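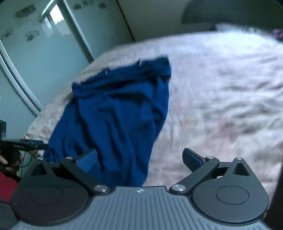

September 13, 2026

Bedroom, garment folding. Notes for me, Kyu-ri and whoever picks this up next.

Spent the session on the blue piece. Wanted to settle two things: whether we spread it out before folding or fold from however it lands, and whether the bed is any good as a surface compared with the table.

Spreading first wins, I think. Starting from a crumple I kept picking up two layers when I wanted one, and then the fold line went off at an angle. Laid out diagonally it takes more of the bed but the long edge is easy to find. Wayne's method is to find the longest edge, pull it straight, and ignore the rest until that is done. I tried it his way and then Keith's way (corners first). Wayne's was less fuss on this cloth. Keith's might still be better for towels and pillowcases, to be checked.

The bed is soft and the pink cover moves with the garment if you drag. Lift and set down, don't drag. Pressing a crease flat doesn't do much either, the cover just gives under it. For finished folds I would still carry the piece over to the table. For spreading the bed is fine — more room, and nothing rolls off. 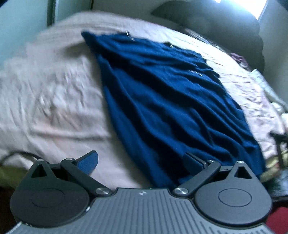 Blue piece spread on the diagonal, upper right edge still bunched.

That puckered edge is the part that takes the time. If you straighten the smooth side first, the puckers pull it out of line again. Do the puckered side first, small tugs outward, then the smooth side. I wrote this down in January for the other blue one and forgot it.

Metal bits: there is something small and shiny at the edge of the cloth. Rule from now on is pins and clips come off before folding and go in the Skerero tin on the shelf, not on the bed. Lionel has asked for this before. I have added it to the sheet on the back of the door.

Folded size: Ieuan wants everything to fit the Mellor drawer boxes. Thirds lengthwise and then in half is the one to try. Quarters comes out too thick at the collar end of most knits.

To do
— repeat on the table, same piece, spread first
— Keith's corners-first method on towels
— ask Kyu-ri if the fluffy cover can come off for one round
— new label for the Skerero tin, the old one is peeling
— 2 more drawer boxes from Ieuan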